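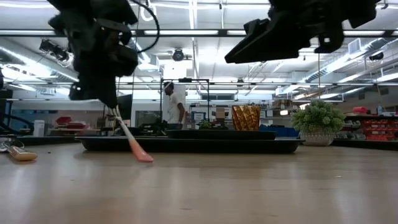
Volume 12, Issue 2

The Lunch Hour Should Be Restored

Cletus Haddad

2021-06-17

The revised staff handbook issued at Fultavham in February runs to several chapters, and the one on working hours is shorter than it used to be. The former edition set aside a full hour in the middle of the day, during which offices closed their counters and meetings could not be held. The present edition grants "a meal period of suitable length, taken at the discretion of the employee and subject to operational need." It is the view of this writer that the old wording was better and should be brought back.

The argument for the change deserves a fair statement. Ronaldo Dumlao, who drafted the chapter, has pointed out that many employees did not want an hour. Parents of young children preferred to leave earlier. Those with long trips home felt the same. A rule that held everyone at the building for an hour they did not wish to spend there seemed to him hard to defend, and the survey that accompanied the draft bore him out. Of the 686 employees who returned it, a clear majority asked for more choice.

Choice, however, was asked for on one question and has been applied to another. Employees wished to decide how long they would be away from their desks. What they have received is a meal period that gives way to any other claim on the time. Once noon was no longer protected, it became the easiest hour of the day in which to find a room and gather several people in it. Departments that once held no meetings between noon and one now hold standing meetings there. A junior clerk who has been invited to a meeting by a division head does not regard her lunch as a matter of discretion, whatever the handbook may say.
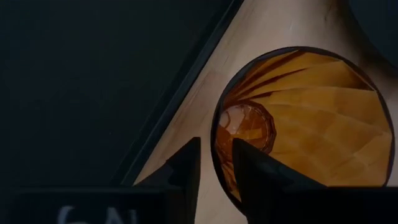 The effect has been felt most by those with the least say over their calendars. Senior staff can block out time and have the block respected. Counter staff, dispatchers and records clerks cannot. Mbali Swanepoel, writing in these pages last year, warned that flexible rules tend to be flexible in one direction, and the experience of the records division has supported her. Meals there are now eaten at the desk as a matter of course, between telephone calls, and the lunchroom on the ground floor has been listed as underused space.

That listing should concern every reader. A room that stands quiet because the rules have emptied it will soon be counted as evidence that it was never needed. The facilities plan already proposes to divide it into 2 interview rooms. The plan gives the cost of the work and the expected savings in rent, and it makes no mention of what the room was for.

It was for eating, of course, and it also served a purpose that no budget line records. People from different divisions sat at the same tables. A new employee could learn there who handled easements and who could explain the old filing codes. Much of what an institution knows is passed along in this way, and very little of it survives being moved to a written request form. When the Narnberg office gave up its own lunchroom, Nokuthula Khumalo, then its manager, observed that routine questions between divisions began to arrive as formal memoranda - and to be answered at the speed of memoranda.

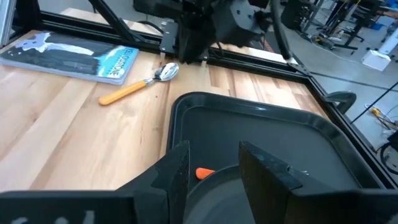
There is a further point concerning the public. It has been said that closing the counters at midday turned away people who could come at no other time. This is a serious objection, and the old rule met it poorly. The remedy is a staggered schedule, in which one half of the counter staff eats at noon and the other at one. Such a schedule was in use at the Van Wyk branch for years before the handbook was revised. It required a printed roster and a supervisor willing to keep to it.

Three changes would put matters right. The meal period should again be stated as one hour, with any employee free to request a shorter one in writing. No meeting should be called during it without the consent of all who must attend. The ground floor lunchroom should be struck from the list of underused space until the restored rule has been in force for a full year. The handbook is open for comment through the end of the quarter, and comments on the chapter should be sent to Mr. Dumlao's office.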